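# Putting out a single on your own label - notes for week three

These are my notes for the Saturday group (13th October), tidied up a bit for anyone who missed it. I talk faster than I write, so if something is here in half a sentence, ask me next time.
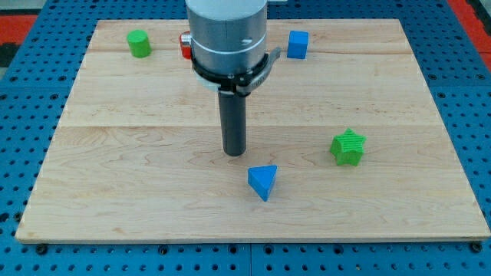 Last week we got as far as having a finished master and a name for the label. This week is everything between that and release day, and I'm going to use my own second single as the guinea pig, mistakes and all. It came out in May on Wolton, my label, which at the time was me, a laptop and a drawer full of padded envelopes.

## Work backwards from the date

Pick your release date first and then count back. I gave myself three weeks for "Matos", my first single, and it was nowhere near enough. For the second one I gave it nine and still ended up uploading artwork at one in the morning.

My rough order now:

- nine weeks out: master signed off, artwork started
- seven weeks: audio and artwork with the distributor
- six weeks: press list finished (finished, not "mostly there")
- five weeks: first emails to radio and blogs
- three weeks: video or visualiser done
- release week: gigs, local press, thanking people

Do check how long your distributor wants. They vary a lot and they change their minds, so look it up each time.

## Who gets what

This is the dull bit and it's the bit people fall out over. There are two separate things in any track: the song (words and tune) and the recording of it. They can belong to different people. If your mate wrote the middle eight, she has a share of the song. If she also paid for half the studio day, you need to talk about the recording as well, and you need to do it before it's out.

Yesenia Quintero sang on mine and wrote the second verse. We sat in her kitchen and wrote the split on one side of A4, both signed it, both took a photo. It took ten minutes and two cups of tea! I've sent that page round as a template, with our percentages taken out. Put in:

- title of the song, and any working title (ours was called "Plistitz" for months and there are still files with that name on them)
- who wrote what, as percentages that add up to 100
- who owns the recording
- what happens if somebody wants to use it in an advert or a film
- full legal names, signatures, date

Register the song and the recording separately. Two forms, two different organisations, and yes, you'll type the same information twice.

## The press list

I sent 414 emails for the first single. I bought the list, I pasted the same paragraph into every one, and I had two replies, one of which was an out of office. Please don't buy a list.

For the second I wrote to 100 people and no more, and I'd read or listened to something by every one of them first (this ate most of my evenings for a fortnight). Nineteen wrote back. Six played it or wrote something. It's a much nicer way to spend the time too - you end up finding shows you like.

What goes in the email:

- one line on why you're writing to them in particular
- one line on the track
- a streaming link that works without a login
- release date
- a download link for radio, with the file properly named

Leave the life story for the attachment. And name your files! Artist, title, version. Eduardo Valente, who does the late show I sent mine to, told me he gets things called "final final 2" every week and has no idea whose they are by the time he's in the studio.

## The video

I was quoted silly money for a video and said no. We shot ours in an afternoon in a friend's garage with borrowed lamps, and the whole thing cost £420, most of it on van hire and sandwiches. The edit was slower than the shoot by miles. If you're doing it yourself, book the editing time in your diary the way you'd book a studio, or it slides and slides.

Things I'd do again: one location, one idea, playing the track out loud so everyone moves in time. Things I wouldn't: filming the last chorus once only. I had nothing to cut to.

## Numbers

Somebody asked last week what counts as a good first week. I don't know, and it depends who you compare yourself with. Mine had 1209 plays in the first week, and I was thrilled, and the week after it dropped right off. What kept it going was playing live at Vuremeck in the summer, where people came up afterwards and asked what that one was called.

## For next time

1. Choose a date, real or pretend, and write your own countdown.
2. Fill in the split sheet for one song you've made with somebody else. Have the chat, even if it's awkward.
3. Bring 10 names for your press list, with a note on what each of them has played or written lately.
4. Write the email and read it out loud at home first.

Next week is sleeves and artwork, so bring a single or an album whose cover you like.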